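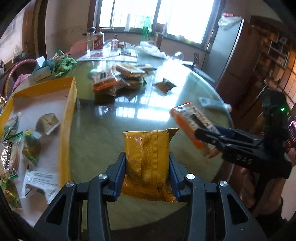
Drotham publishes packing method for Brivari mixed snack boxes

JINBERG, April 9, 2020 - Drotham, the packer and distributor of individually wrapped snacks, has published the method it uses to fill its Brivari mixed boxes by hand. The document covers sorting, order of filling, labelling, closing and checking. It applies to all Brivari boxes filled at tabletop stations and replaces the short instruction sheet issued with the first boxes in the range.

The Brivari box is an open-topped cardboard box with a separate lid. It is supplied to offices, waiting rooms, guest houses and small shops that want a mixture of wrapped items in one container and do not have the space for full trade cases. Contents vary by order. A typical order combines bars, biscuits, small savoury packets and sachets from several suppliers, including Hwang, whose wrapped rice and seed snacks joined the range this month.

Mixed boxes are filled from a loose pile. The items differ in length, thickness and stiffness, and the wrappers differ in how well they stand being pressed. A flat bar in a smooth wrapper can be placed on its edge with little trouble. A packet holding a pocket of air cannot be laid under a bar without some risk to the seal. The earlier instruction sheet gave a list of contents and left the arrangement to the packer, and boxes with identical contents could close well or badly depending on which item had gone in first.

Scope of the method

The method has 21 steps in four stages: preparing the table, sorting the stock, filling the box, and checking and closing. It is written for a single station with one packer. Where two people work at one table, one sorts and the other fills, and the roles are not exchanged until the box in progress has been closed.

Any clean, flat, stable surface may be used. Round tables are acceptable, provided the box is kept clear of the rim. Glass tops are acceptable and wipe down easily, although wrapped items slide on them more readily than on a matt surface, so the pile should be kept low and towards the middle. Bright windows behind the table can produce a strong reflection in the glass, and packers who find small print hard to read should turn the label away from the light or change seats.

Preparing the table

Drinks, bottles and jars should be moved to the far side of the table or taken off it. Open liquids are not permitted at a station while filling is in progress. A pen and the order sheet are kept at the back of the table, within reach. Cloths and tissues are kept to one side, away from the loose stock.

The box is placed on the packer's left with the lid removed and stored elsewhere. Left-handed packers may reverse the layout. The inside of the box is inspected for dust, loose fibres and torn board before anything is put in. A box with a damaged inner surface is returned to flat stock and recorded as waste. Boxes with a coloured rim and a white interior are preferred for mixed orders, as small sachets are easier to see against the white.

Sorting the stock

Stock is tipped out in a single layer where possible. If there is too much for a single layer, a loose pile is acceptable and items are drawn from the top. Items should not be pulled from underneath. Pulling from underneath drags one crimped edge across another and can open a seal.

Items are sorted into the following groups:

Bars and long packets. Anything that keeps its shape when lifted by one end.

Soft packets. Anything that bends under its own weight or contains a noticeable amount of air.

Windowed packets. Anything with a clear plastic panel through which the contents can be seen.

Sachets. Small flat packets, including sauces, sweeteners and powders.

Windowed packets are treated as a group of their own because the clear panel marks easily. They go into the box with the window facing up or towards the middle, never against the board. Sachets are kept apart from the main pile. They are easily hidden beneath larger wrappers, and a missing sachet was the most common fault in the trial described below.

Handling wrapped items

Every item is held by the flat faces, near the middle. It is not lifted by the crimped end. The serrated top edge of a flow-wrapped packet is the narrowest part of the seal and often folds over during transit. A folded edge is acceptable and should be left as it is. Attempts to straighten it tend to crease the film further along.

The back seam should be checked on each item as it is lifted. The seam should run the full height of the packet with no gap or lifted section. Printed numbers near the seam or lower edge must remain legible. Where a packer cannot read the numbers, the item is set aside and taken back to its trade case, where the batch can be confirmed.

Pressure should be even and no greater than needed to stop the packet slipping. Packets containing biscuits or puffed grain are passed upright. Bars may be passed in either position.

Filling the box

Bars and long packets go in first, along the longer sides, standing on edge where depth allows. Soft packets follow in the middle. Windowed packets are placed above the soft packets. Sachets go in last, tucked upright at the corners where they can be seen without moving anything else.

Crinkled metallic wrappers are placed at the side of the box. They hold their creases and will spring upwards if laid flat beneath a light packet, which can leave the lid standing proud of the rim. Items with strong colours are spread through the box so that two of the same kind do not lie side by side, unless the order asks for a single flavour.

The contents label is white with black text. It is laid inside, face up, after the first layer, and brought to the top once filling is complete. It must not be fixed to a wrapper. Adhesive labels had been used on some earlier orders and were found to tear printed film when removed, in some cases taking the best-before date with them.

No loose filler is used. If the finished box has spare space, the packer adds an item from the same group as the one nearest the gap and amends the order sheet. If the box is too full, an item is removed from the soft group and the sheet is amended in the same way.

Checking and closing

The box is compared with the order sheet item by item. The packer initials the sheet, places the lid and presses at all 4 corners. The lid should sit level without force. A lid that lifts at any corner means the box is opened and the layer below it rearranged. Tape is not used to hold down a raised lid.

Closed boxes are turned once, end over end, and set down. If the contents can be heard moving from one end to the other, the box is reopened. Slight movement is expected in boxes containing sachets.

Waste film, torn wrappers and empty carrier bags are cleared from the table before the next box is started. Any item left over is returned to its trade case and is not carried forward to the next order.

Results of the trial

The method was tried at the Jinberg packing room before publication. Packers filled 87 boxes to mixed orders and each box was opened again and compared with its sheet. Of these, 2 were rejected for a raised lid. Missing sachets were found in four boxes, all of them filled before the instruction to keep sachets apart from the main pile had been added. No split seams were recorded.

Drotham regards the trial as sufficient for the present range. It does not cover chilled goods, glass containers or items sold unwrapped, none of which may be packed in a Brivari box. A separate procedure for bottles and jars is in preparation and has no release date.

Changes for customers

Boxes packed to the new method will look slightly different on opening. Longer items now stand at the sides, and the label is found on top. Quantities, prices and order codes are unchanged. Customers who refill their own boxes from loose stock may use the same layout and can request the printed method with any order.

Customers with allergy requirements should continue to state these when ordering. Mixed boxes contain products from several suppliers, and the contents label does not replace the ingredients printed on each wrapper. Boxes made up for a single requirement are filled at a cleared table from unopened trade cases.

Hwang products are available in mixed boxes with immediate effect. They are supplied in the soft group and the windowed group, and are packed accordingly.

About Drotham

Drotham packs and distributes individually wrapped snacks from its premises in Jinberg. It supplies mixed boxes under the Brivari name and full trade cases under the names of its suppliers.

Notes to editors

"Brivari" takes an initial capital only. The full packing method is available in print from the Drotham press desk, together with a blank order sheet and a contents label. Requests to visit the packing room should be made in writing, and visitors are asked to leave food and drink outside.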